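Ustirmont 混装饮料瓶套装(分拣练习用)+叶子印花桌布
Hurklow 教具与耗材 > 分类回收 > 塑料瓶

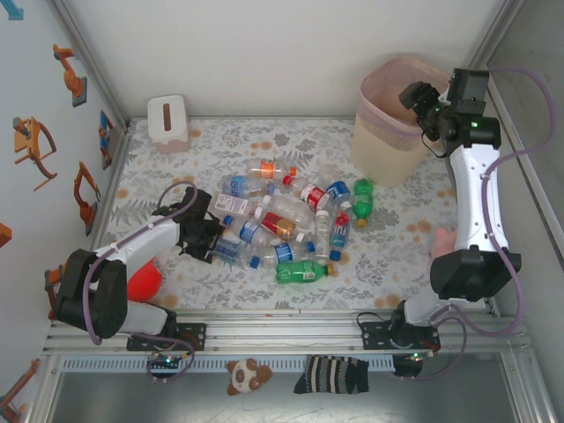
旧款页面下架了,收藏过的麻烦重新收藏一下。规格、价格以本页为准。

套装内容
塑料饮料瓶,混装,带盖。透明瓶为主,搭绿色瓶。标签颜色混着来:蓝标、橙标、红白标、红金标、绿标、白色方标,也有不带标签的光瓶。瓶盖有蓝的、白的、橙的。大小不一,故意的,练分拣就是要不一样。
叶子桌布单独选,下单页有勾选框,默认不勾。

价格
套装278元,不含桌布。桌布价格看下单页,随布料批次会调。
学校、社区统一采购走报价单,别直接拍,拍了还得退。

用在哪
回收分类课。按颜色分、按盖子分、按有没有标签分,随老师。
美术课也有人买,画静物,透明瓶叠在一起挺难画的。
店铺陈列、培训台面、搬家公司练打包,都卖过。
不适合装饮用水。再说一遍,不是食品容器,洗过也不行。

关于瓶子
来源是回收渠道,Gosov 仓库统一清洗、晾干、挑拣。压扁的、裂口的不发。轻微划痕、标签起皱、边角翘起属正常,介意勿拍。
标签不保证是哪个牌子,也不接受指定品牌。颜色可以备注,尽量配,配不上就按库存发,不另外通知。
瓶盖拧紧在发货,到手如果发现瓶身有点瘪,拧开盖子放一会儿,自己会回来。回不来的拍照给客服。
光瓶表面可能有残胶,擦一擦。酒精可以,别用钢丝球。

关于桌布
白底,灰绿色叶子,浅橙色圆点。花色偏淡,铺上去不抢东西,瓶子标签颜色看得清楚。深色桌面建议铺,透明瓶放深色桌上容易看漏,反光也烦。
可机洗,冷水,别漂白。第一次洗会略缩,量尺寸的时候留余量。桌布边缘有线头剪掉就好,不要扯。
叶子花型是 Sigrún Hedegaard 画的,原来给 Sveinbjörnsson 家做餐巾用,后来改成桌布幅面。餐巾已停产,别问了。

摆法
整堆倒在桌子中间,横的斜的都行,互相压着更好。摆太整齐没什么难度。初学的可以先摊开,瓶子之间留空。
绿瓶橙盖的颜色最跳,小朋友一般先拿这个。想加难度就把蓝标的多放几个,蓝标之间大小不同,盖子颜色也可以换着拧。
瓶子会滚。桌边加挡条,或者桌布下面垫一层毛巾。
分完倒回袋子,下次再倒。袋子是附送的,坏了拿垃圾袋代替一样用。

清洁和存放
温水加一点洗洁精,冲干净,倒扣控水。不要进洗碗机,不要开水烫,会变型。标签泡水会掉,想留标签就只擦瓶身。
存放避开暖气和窗台直晒。长期不用把盖子松半圈。

发货
现货2天内出库。选桌布的9天,裁边要排队。12月订单多,着急的早点下。
偏远地区补运费,客服会先联系,不回复不发。
体积大分量轻,快递按体积算,所以运费看着偏贵,没办法。
纸箱到手有压痕先别拒收,开箱看瓶子。

退换
未使用可退,标签别撕,袋子要在。桌布下过水不退。
少件、破裂:签收当天拍照,连箱子一起拍,发客服。补寄从 Gosov 仓走,不用退回旧的。

常被问到的
能不能只买绿瓶?不能,混装不拆。
能不能只买桌布?可以,另有链接,搜“Ustirmont 叶子桌布”。
有没有玻璃瓶?没有,也不打算做。
有没有易拉罐?有单独的罐子套装,目前缺货,到货时间未定。
每套是不是一样?不一样。构成类似,具体瓶型每批都有出入,同时买2套的也会有差别。
瓶子能剪开做手工吗?可以,切口锋利,大人来剪。
发票?能开,抬头和税号写备注里,写漏了后补会慢。

大批量和报价找 Valdis Kļaviņa,上午回邮件,下午多半在仓库,电话不一定接。留言写清楚数量、收货地址、要不要桌布。

相关商品:罐子套装(缺货)/ 桌边挡条 / 分类收纳桶 / 备用瓶盖混装袋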